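Speaker notes: Getting a shared room back to normal in one go
Spring tidy talk, Makowska House, April

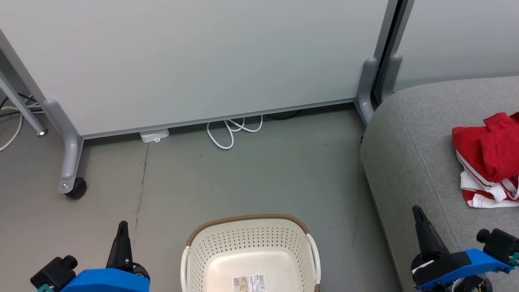 Photo: Favonus

Slide 1. Hello, wait for the chairs to stop scraping, then start.

So I'm going to talk about tidying a room that belongs to everyone, which is a different job from tidying your bedroom. At home you know whose socks they are. In a shared room you've got a red and white top lying crumpled on the grey seat and you have no idea if it's been there since lunch or since Christmas. (Pause. People usually laugh and look at their own jackets.)

Leave this slide up for a good while. I want them to look at the floor under the whiteboard, which we all stop seeing after a week in a place. Ask: what would you pick up first? Let them shout out. Most rooms go for the clothes. I go for the cables, every time.

Slide 2. Cables. The white one here has at least been coiled, sort of, and I'll happily take sort of. The ones over by the leg of the stand are a tangle, white and dark together, and that's the bit I'd sort before anything gets moved. Whiteboards on wheels are lovely until a wheel goes over a lead! Tell the Ballovau story: we pushed a board across the hall in a hurry, caught a lead, and pulled a lamp clean off its shelf. It cost us an afternoon and a lampshade. Keep it short, I always go on too long with this one.

What I do now: find both ends, unplug, coil it loosely, tie it with a bit of old ribbon, and label it. Masking tape is fine. I bought 500 fancy labels once and I've still got most of them.

Slide 3. The basket. My favourite thing in the whole talk, sorry. A plain cream laundry basket with holes in the sides and two handles, and it does more than any shelf I've ever put up. Carry it round the room with you and put in everything that lives somewhere else. Don't stop to deliver things as you go, or you'll end up in the kitchen making toast. One lap, then deliver.

The holes matter, by the way. You can peek in from the side, and a damp towel won't go musty quite so fast. Lids are a trap, I think. Once something has a lid it becomes storage.

Slide 4. Clothes. Fold it, even if it isn't yours. Put it on the hook by the door where people will pass it going home. We keep things for two weeks and then they go in the charity bag. Someone always asks if that's harsh. I say two weeks is plenty if you miss your top.

Slide 5. Floors last. Roll the boards out, brakes off first (I forget), sweep behind, roll them back.

If there's time, do the demo with the basket and the spare leads. If we're running late, skip it and go straight to questions. Leave the handouts on the table by the tea urn, and remember to take my own scarf home this time.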